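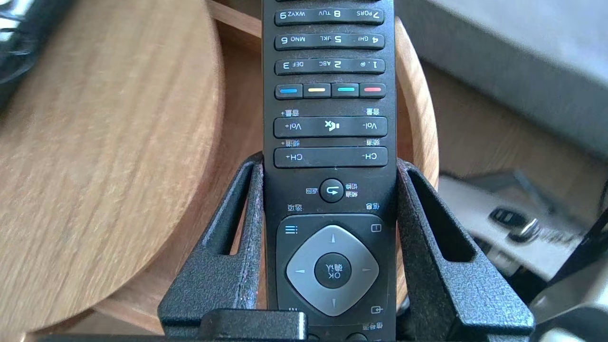
Home Visits Reports Members Contact

Filed under: Visit reports / Household electronics / Reuse

Visit to the Roltudport Reuse Centre, August

The Association was received at the Roltudport Reuse Centre by its manager, Przemysław Głowacki, and his staff. The party numbered 17 members and met at the side entrance in Badine Street at 9.30 in the morning. The purpose of the visit was to see how small household electronics are received, sorted and returned to use, with particular attention to remote controls, on which members have often asked for guidance.

The Centre occupies two floors of the former Rusu furniture warehouse. Televisions, radios and set-top boxes are taken in on the ground floor. Smaller items are carried upstairs in grey crates and sorted on long benches beneath the north windows. Mr Głowacki explained that television sets very often arrive without their remote controls, and that remote controls arrive just as often without a set. The upper floor exists largely to bring the two together again. The Centre holds 400 remote controls in its reference drawers, each with a paper tag giving the maker, where known, and the sets it will operate.

Members were shown the order of work at the bench. The battery cover is removed first and the contacts are inspected for leakage. White deposits are cleaned with a cotton bud and a little vinegar, and the contacts are then wiped and left to dry. The casing is cleaned with a barely damp cloth, and a soft brush is used between the keys. Each key is then pressed in turn in front of a receiver which sounds a short tone for every signal. A remote control that fails on one of the number keys may still be passed for sale at a lower price. One that fails on volume or channel is put aside for parts.

A good part of the morning was given to layout and labelling. The staff keep a printed chart of the common arrangements, and members were able to compare examples. On the handset with Chinese labelling, the number keys carry letters in the manner of a telephone, from "2 ABC" to "9 WXYZ", with "1 .@" in the first position. Four small keys have coloured bars in red, cyan, yellow and blue. The volume and channel rockers are marked both in English, as Vol and CH, and in Chinese, as 音量 and 频道. The mute symbol is set in the middle of the volume rocker. The back key has only a curved arrow, with its explanation in Chinese on either side: 返回 for return and 切换频道 for changing channel. Mr Głowacki observed that customers seldom have difficulty with such a handset once the arrow and the menu symbol of three lines have been pointed out to them.

The Centre will supply, on request, a card translating the labels of any handset it sells. Cards are at present available in 13 languages. Several members thought the type rather small, and this was noted by the staff.

After a short interval for tea the party was taken to the matching room. A visitor may bring in the model number of a television and have the drawers searched while waiting. Where no original can be found, a programmable replacement is offered and set up at the counter. Members put a number of questions on the disposal of batteries. These should be handed in separately at the ground floor desk and should not be left inside the handset.

The visit closed at noon with an inspection of the shop, where tested remote controls hang on a board by the till. Two members made purchases. The Association records its thanks to Mr Głowacki and to the bench staff for their patience and for the clear manner in which the work was explained.

Members wishing to go on their own account may reach the Centre by the number 19 bus, alighting at Evgate. The stairs to the upper floor are steep, and the lift must be asked for at the desk.

Comments (3)

M. T.
A very useful morning. I have since cleaned the contacts on two old handsets with vinegar as shown and one of them works again.

Orchard Lane
Is there a charge for the drawer search? The report does not mention it.

Visits Secretary
There is no charge for the search. Payment is made only if a handset is bought.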